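Tabletop

A tabletop is the flat upper part of a table, carried by legs, a frame or a pedestal. 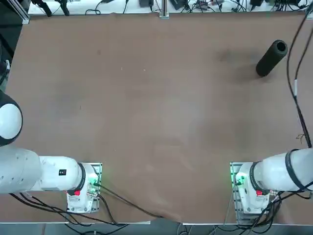
What is the usual height of a tabletop?
Most dining and writing tables stand 74 centimeters from the floor, while counters and standing workbenches reach 91 or more.

Tops are made of solid wood, veneered board, stone, glass or metal. Solid wood swells and shrinks across the grain, so makers fasten it with slotted screws or buttons that let it move. Breadboard ends – narrow strips fixed across the grain – help keep a wide top flat.

In Annan, the joiner Rosaire Friesen sold tops separately from their bases, and buyers often kept one base through several tops. Drop-leaf and extending types remain common in small homes.

See also: Trestle table, Workbench, Veneer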